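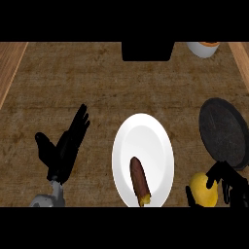

May 30, 2024

Brukel licence stuff, notes before I forget. Tamara sent back style guide v3, logo clear space now 7 mm on all hangtags. Redid the mug and tote artwork, poster still to do. Horden want five more days on samples, said fine.

Jianguo rang re royalty sheet, the December colum was summed twice. Fixed, resent.

Vesstead pantone still too orange on the tote. Three strike-offs, none right. Ask Furtună for thier ink recipe. Don't sign off till Tamara's seen it.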